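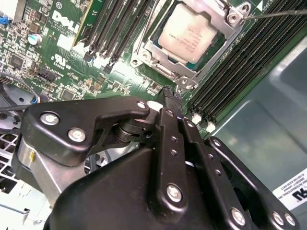

Gripper down inside the Dell workstation, fingertip by the memory slots.

Progress update to the Agbenyega small grants desk
Project: Jutari bench arm
2022-10-27

Hi all,

It's been a busy stretch in the shop, so grab a coffee. Short version: the arm reaches where I need it to reach, the money is holding up, and I'm behind on one thing (the software for picking its own target, more on that below).

For anyone new on your side, Jutari is the arm I'm building at the Brendlow shared workshop to help strip old office computers for parts. We get a lot of donated desktops and most of the time goes into fiddly stuff — latches, levers, memory modules, cable plugs. I want the arm to do the boring half of that while a person does the half that needs judgment.

What got done

The new gripper plates are on. The old set was too wide and kept knocking into the case walls before the finger got anywhere near the board. I redrew them, cut them on the shop's router and went through two rounds of filing before the pivots moved the way I like. The finger is much narrower now and I'm really happy with it! I can steer it down between the two banks of memory slots in the Dell and bring the tip in beside them, with the processor socket right there above it. That was the reach goal I put in the application, so I'm calling it met.

The wrist camera is mounted too. I went back and forth on where to put it and ended up with a spot where the gripper fills a lot of the view. It looks clumsy on screen, but I get the fingertip and the slots together, and for driving by hand that matters more to me than a pretty picture.

I've logged 54 practice runs so far, all with me at the controls. Each one is a move into the case, a stop at a slot latch, and a move back out. In 36 of them I got to the latch without bumping anything along the way. Most of the bad ones were early, and a good chunk were me turning the wrist the wrong way because left and right flip on the monitor. I've put a strip of tape on the controller now and that has helped a lot.

What's not done

Opening the latches. Getting to them is one thing, pushing them is another, and my fingertip slides off when I press. I'm going to try a rubber cap first and then a small notch in the tip if that doesn't hold.

The socket lever I'm leaving alone until the latches work. It's springy and I don't want to learn about that the hard way with a board I like.

And the target finding. I said I'd have a first version by now and I don't. The wrist motor from Rernus came late and I couldn't shoot the practice pictures without it. It's in and running, so this is next on the list.

Money

I've spent $409 since the last report. The wrist motor was the big one, then plate stock, the camera, and a box of bolts that should last me well past this project. I also put $100 toward bench fees at Brendlow, which is in that total. No surprises coming that I know of, though I may ask to move a bit from "materials" to "electronics" if the motor driver keeps running warm. I'll write first if it comes to that.

Help and visitors

Naima Shawky has been giving me an evening a week on the wiring, and the harness is a lot tidier for it. She'd like her name on the write-up, and I said of course.

If someone from your office wants to come by and drive it, please do! You'd need closed shoes and a bit of patience with the controls.

Next report

You'll have it in December. By then I plan to have the rubber cap tested, a latch opened (one would make me very happy), and the first target-finding pictures sorted and labeled. I still owe you the parts list from the last round and I'll send it in a separate email this week.

Thanks again for backing this.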